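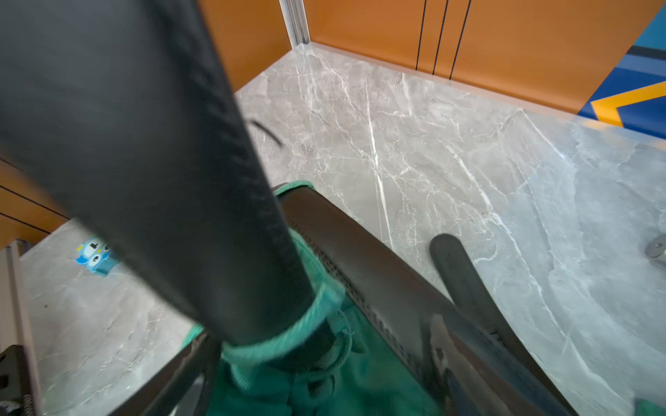 Wrist camera and gripper on the Groris: setting up before a floor run

Workshop notes > Groris arm > Wrist camera and gripper

Last updated: August 29, 2018

Quick write-up, Jocelyn wanted it on the page before the next lot start on the floor pickups. Covers the wrist camera, the cable and the gripper. Does not cover the base or the charger, Alfredo has those in his own notes.

You want the arm parked, a 2 mm hex key, a lint-free cloth, a soft brush, a strip of hook and loop tape, and the laptop with the Festov viewer on it. Half an hour if nothing is wrong. Longer the first time.

Park it and kill the arm power

Park from the menu, not by hand. Wait for the brakes to click. Then arm power off at the red switch, leave the controller on. Camera runs off the controller so you still get a picture with the arm dead. If the picture goes too, you've hit the wrong switch. Controller back on, wait for it to boot, start again.

Hand under the wrist when you go near it. It sags a bit on the brakes. Always has.

Clean the lens

Brush first, then cloth. Dry. No window spray, Jomar used it once and we had a haze on every image until the cover was changed. Small circles, light pressure. Look at it from the side against the window, smears show up straight away.

Brush round the rim of the cover as well. Fluff packs in there from towels and then drops on to the lens mid-run.

Check the camera bracket

Hex key, both screws, snug. Not tight, they go into plastic. If one keeps turning, stop and swap the bracket, spares are in the Macapagal box on the bottom shelf. Wiggle the camera with one finger after. Any movement at all, do it again.

Anyone who changes the bracket has to redo the calibration further down. No skipping it becuase the picture "looks the same". It won't be.

Route the cable

Cable goes along the outside of the wrist, one loop of slack, then hook and loop tape. No zip ties. Turn the wrist by hand to one end and then to the other, slowly, with the arm power still off. Cable should never go taut and never swing across the lens. Loose ends of tape trimmed off or tucked under.

Worst case is the cable catching on whatever you're picking from. Saodah lost a connector that way in May. New connector is a day's wait so please just check the loop.

Look at the picture

Open the viewer, wrist camera, full size. Compare with the still at the top of the page. That one is over the marble floor, black padded bar running down the left and middle, green cloth bunched up below it in among the black framework. Yours will have other stuff in it, fine. What to look for:

- Edges. In our still the floor veins and the lines between the orange doors are what I'd go by. Don't judge focus on the padded bar, it has a bit of motion blur on it. Pick something that is standing still.
- Glare. Pale tile throws light back, ours goes a bit blue-grey towards the right. That much you can live with. If the veins disappear into a white patch, close the blind or turn the run round.
- Loose strings. There's a few strings or cord loops in the green cloth, and thin things like that are what the gripper finds first. Same with any thin strand lying across the tile. Zoom in.
- Odds and ends. The small blue toy on the floor at the left is half behind the bar and very easy to miss if you're only watching the cloth. Scroll the whole picture before you press go, corners too.

Still soft all over after cleaning? Focus ring, quarter turn, look, quarter turn back if worse. Drop of thread lock when done. Let it dry before moving the arm.

Exposure

Leave auto exposure off for floor work. Start at 9 on the slider. Sunny morning, go down. Blinds shut, go up, but not past 16, after that everything smears as soon as the wrist moves. If you need more than that put the ceiling lights on.

White balance fixed as well. Whatever you pick, write it on the run sheet, otherwise Yolandi has to guess it later from the colour of the tiles.

Gripper

Arm power still off. Open and close it by hand with the release lever held in. Should be smooth all the way. Gritty feeling means fluff or sand in the slides, brush it out, don't oil it.

Pull any threads out from behind the tips. Tweezers if you have to. Check the tips for splits, a split one goes in the bin, no glue. Zetonis tips only fit one way round, flat side in, and they do look like they fit the other way so check twice.

Then arm power on, stand back, run Open, Close, Open from the menu. Listen. A tick on closing is normal. A grinding noise is not, power off and go find Alfredo.

Calibration

Only if the camera or the bracket has been moved. Print board flat on the floor, no curl at the corners, weigh it down if it wants to lift. Menu, Wrist camera, Calibrate. Arm goes round the board on its own, keep feet out. When it finishes it shows an error figure. Green, save. Amber, clean the lens and go again. Red is nearly always the bracket.

Save under the date and your intials. Don't overwrite the old file.

First run

Slow speed. Something soft, a folded tea towel will do. Thumb on the stop button the whole time, and I mean on it, not near it. Keep cloth clear of bars and frames for the first couple of goes. Once it's picking well out in the open you can move on to stuff that's bunched up or wrapped round things. That's where it tends to snag, and if it does: stop, arm power off, release lever, work the cloth free by hand. Never reverse out of a snag from the menu. It pulls tighter.

Run sheet

Fill in lens, bracket, cable, exposure, tips, calibration file name. Arm hours too, off the info screen. It was on 2,370 when I did this, tips are due a change soon so if they look tired just change them and write it down.

Sheets in the tray by the door. Anything odd, tell Jocelyn the same day.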